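Undetti Tableware and Play Food Program
Progress report to the Seppälä fund, second reporting period
September 13, 2018

1. Status

The work is on schedule in two of the three task groups. Surface finish and color matching are complete. Packing trials started in March and are still open because the carton supplier changed the board weight between the first and second delivery.

2. Plates and bowls

The round plate with the raised rim was kept in pale green. Three other greens were tried and dropped after the comparison under store lighting, where they read as gray. The gray bowl was kept without changes. Its opening takes one apple with a small margin, and this was the fit requested by the nursery schools in the first period.

Edge wear was checked on 100 plates after repeated stacking. Marks were found on the underside of the foot only – none on the rim. The rim height stays as drawn.

3. Food pieces

The current set is banana, apple, cucumber and a small red piece. The red piece has had two working names in the drawings, and the label text must settle on one before printing. Ultetti has asked for a decision by the end of the next period.

Length is the remaining problem. The banana is longer than the plate is wide when laid across it, so one end passes the rim. Two options are under review: a shorter banana, or a wider plate. A shorter banana is cheaper. A wider plate would mean a new carton insert.

The cucumber is dark green and separates well from the plate color. No further work is planned on it.

4. Plush figure

The orange lizard with the cream belly patch was added to the set at the request of Warnusari. It stands upright next to the plates and serves as the guest at the table in the play guide. The paper tag is still attached at the side with small print. Larger type is proposed for the next tag order.

5. Packing trials

A total of 211 sets were packed and opened again. In 128 of them the bowl had shifted against the plate. A folded divider has been ordered, and the trial will be repeated with the new board.

6. Next period

Repeat of the packing trial with the divider. Decision on banana length. Final name for the red piece. Revised tag. No change to the budget is requested. 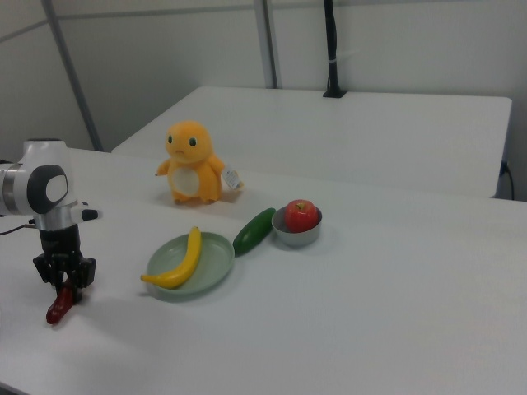
Oskari Riihimäki: Please cost the wider plate before the shorter banana is approved. If the insert has to change anyway for the divider, the price gap may be smaller than section 3 suggests.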